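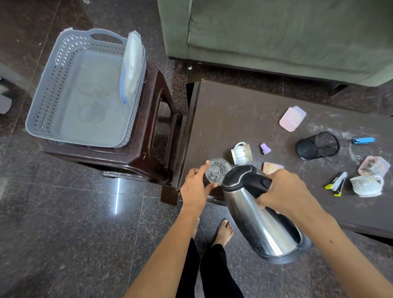

Fig. 5 – Kettle and glass at a low table.

Section 5. Descaling and hard water

Read this section before you buy a descaling product. Most homes don't need one, and the claims on the packets deserve a second look.

5.1 Do you need to descale?

White flakes in your glass are usually mineral scale. They look bad and they slow the boil a little. The often repeated claim that a thin film of scale doubles your power bill is one we have never been able to confirm, and we tried. Tâm Nông ran the Gallier test bench in Drisbridge through November, with clean and scaled kettles side by side, and the difference on the meter was small.

Descale when:
- you can see a crust on the floor of the kettle, or
- the kettle shuts off before the water boils.

5.2 Descaling with vinegar

1. Unplug the kettle and let it cool.
2. Fill it to the halfway mark with equal parts white vinegar and water.
3. Bring to a boil, then switch off and unplug.
4. Leave for 120 minutes. Overnight does no harm, but we saw no gain from it either.
5. Pour the liquid down the sink and rinse twice.
6. Boil a full kettle of plain water and throw it out. Repeat if you can still smell vinegar.

NOTE: Citric acid works as well as vinegar and smells better. Dissolve 2 tablespoons in a half-full kettle and follow the steps from number 3.

CAUTION: Never mix vinegar or citric acid with bleach. The fumes are dangerous.

CAUTION: Do not put the kettle or its base in water. Wipe the outside with a damp cloth only.

5.3 Filters, magnets and "scale balls"

Jug filters can help in hard water areas if you change the cartridge on time. Clip-on magnets are another matter. We have yet to see one do anything – the Bavik and Tôn clips we tried left the same crust as no clip at all. Wire mesh balls do collect some scale, but they need cleaning too.

5.4 If scale comes back within a week

Check your water hardness with a test strip before spending money. If the reading is low, the flakes may be old scale coming loose. Repeat 5.2 once. If the kettle still shuts off early, quote fault code 1089 when you contact Gallier service. The phone line closes at noon on Friday.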